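Begoña Montes
Thread, Saturday

Spent most of the day on the workroom. A few people asked how I've set up the big table, so I'll put it all in one place.

The room has a tiled floor, which is easy to sweep and bad for anything you drop. I lost a small spring under the shelves on my first evening in there and still haven't found it.

The table gets black cloth over the top. I used to work straight on the surface and everything rolled. Cloth stops screws wandering off and it saves the plastic parts from getting scuffed when you turn them over.

Black was Trinidad Vallejo's suggestion. I wanted grey. She said to get black if most of what I handle is white, and most of what I handle is white. You can find a dropped clip on it without putting your glasses on.

It does show dust. I go over it with a lint roller before I start and again at the end. A damp sponge works too but then you have to wait for it to dry.

Buy more cloth than the tabletop measures. My first piece was cut exactly to size and it crept inwards every time I leaned on it. The one I use now hangs over by 15 cm on each side and stays put much better.

Iron it, or at least hang it up overnight. A fold line down the middle will make a flat part look as if it's rocking. I spent ten minutes one evening trying to straighten a panel that was perfectly straight.

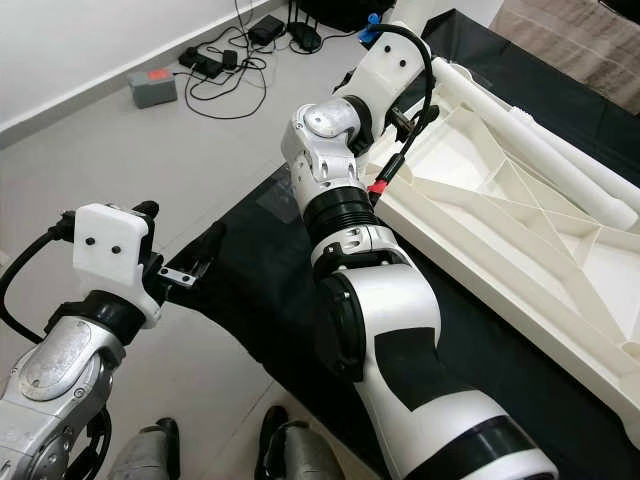 Does the cloth have to be fixed down?

Tablecloth clips at the corners are enough for most jobs. Put them on the underside lip if your table has one, so they don't catch on whatever you're sliding across. I wouldn't use double-sided tape. It held well and then took an evening to get off.

Next, big plastic pieces. A large frame takes up more table than you think, and you need somewhere to put your tools that isn't inside it. Clear the whole top first. I've stopped trying to work around a mug and a pile of post.

Look over the edges before doing anything else. Run a finger along the inside and the outside. If there's a rough bit left from moulding, take it off with fine sandpaper, then wipe it.

Washing up liquid and lukewarm water for cleaning white plastic. I tried a kitchen spray from Grusano and didn't like the film it left, though that may have been me using too much. Microfibre cloth, not kitchen roll.

Don't lean large frames against the wall for weeks. Mine took on a slight bend in August, when the sun was on that side of the room all afternoon. It's stored flat now.

On to the rest of the room, which is where I'm behind. The table is sorted. The electronics are not. They are still scattered and every time I move one thing I have to find a place for two others.

Plan is shelves along the back. Adoración Esteban is lending me her spirit level, and I've got brackets from Gallardo that were meant for the hall. They're rated for more than I'll ever put on them.

Boxes: I bought 8 of the shallow Nokness ones with lids. Shallow is the point. In a deep box the thing you want is always at the bottom, under a tangle of leads.

Leads get their own box, coiled and tied with hook and loop strips. Label both ends. I know that sounds like a lot of labels but I have unplugged the wrong thing often enough to think it's worth it.

Labels go on the short side of the box, facing out. I did the first few on the lid and then stacked them, so that was those wasted.

Anything with a mains plug goes on a low shelf and off the floor. I mop in there and I don't want to be lifting power supplies with a wet mop in the other hand.

Someone asked about lighting. One lamp from the side, low, is better on black cloth than a bright ceiling light. Shadows help you see whether a part is sitting flat.

Someone else asked about cost. I haven't kept a proper tally. The cloth was the cheapest part, 10 pounds from the remnants bin, and the boxes were the dearest.

Kjell Sæther replied to say he uses a rubber mat instead of cloth. I've tried one. It grips well and I'd have it for anything heavy, but you can't push a wide piece round on it to get at the far side, and I do that all the time.

Washing the cloth: cold, on its own, inside out if it has a right side. The first wash let out a fair bit of colour. Line dry. Mine has been through several times and has faded a little along the front edge where my arms rest.

Still to do: shelves up, boxes filled, the corner by the door swept properly. I'd also like a stool that doesn't scrape on the tiles. If anyone has a source for felt pads that don't fall off after a week, please reply with a link.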